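# The Folding Table, September

Welcome to our little gallery page! A few of you wrote to ask how the linen corner is coming along, so here we are, with a cup of tea going cold next to the keyboard as usual.
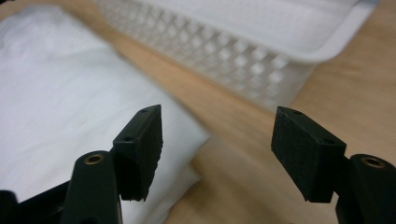

*A folded white cloth and the white basket on the wooden tabletop, Thursday morning.*

I do love a white cloth on light brown wood. It makes me think of my aunt's house, where the ironing was always done before lunch and you were not allowed to put so much as a teaspoon on the table until every last napkin was in the cupboard. We're a good deal more relaxed at Fadenura (teaspoons are welcome, and so is cake), but the habit of folding at a proper table has stuck with me, and I wouldn't go back to doing it on the bed for anything.

For those who are new, Fadenura is our neighborhood linen share. We keep tablecloths, napkins and tea towels that anybody on Kuneck Street and the streets nearby can borrow for a birthday, a christening or a big Sunday dinner. Melahat Aksoy started it with 8 tablecloths from her mother's trunk, and we now have more than 78 pieces, which still amazes me every time I open the cupboard!

Melahat folds in thirds lengthwise and then in half, and in half again. I was brought up on quarters. We have agreed to differ, although you may notice that the stacks on the upper shelf have been looking more and more like hers lately. Either way, please smooth the cloth with the flat of your hand as you go, and don't press down hard on the creases, especially on the older cottons.

Baskets are for carrying between the table and the cupboard, and we'd be so grateful if they came back to the table afterward. Two of them spent most of the summer in the Türkmen family's hallway, full of very nice tomatoes.

Borrowing is open on Thursdays from 4 in the afternoon. Bring things back washed if you can, ironed if you feel like it, and if there's a wine stain just tell us and leave it to Melahat, who has her own ways with salt and soda water. The big round cloths are all spoken for until the end of the month, but there are plenty of long ones left.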